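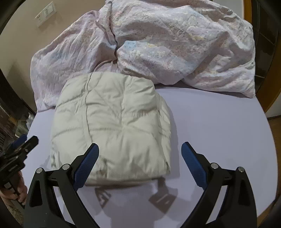 Erick Khaemba
Fiction contributor, former controls engineer

"It says it's folded," Lilian Magesa said.

"What's the confidence?"

"Ninety-nine point something."

I leaned in. The quilted thing was a bundle, I'd give it that. A square, if you were generous with squares. One layer stuck out down the right side, and the planner, which we had licensed from Skilov in September, had coloured the whole lot green.

"Does it know about that flap?"

"It has no word for flap." She scrolled. "There's cloth, edge and done."

Tollon wanted 200 demonstrations labelled by morning. We were on 37. Every one had come back done, including number 9, which I remembered as a heap.

"Turn the threshold up," I said.

She did. Still green. She turned it to a value the manual called unreachable - green again.

"Maybe it's good at this," said Lilian.

I opened the config. Someone had set the success check to return true and left a comment beside it, in grey: temporary, ask Nyanda.

"Who's Nyanda?"

She was already typing 38.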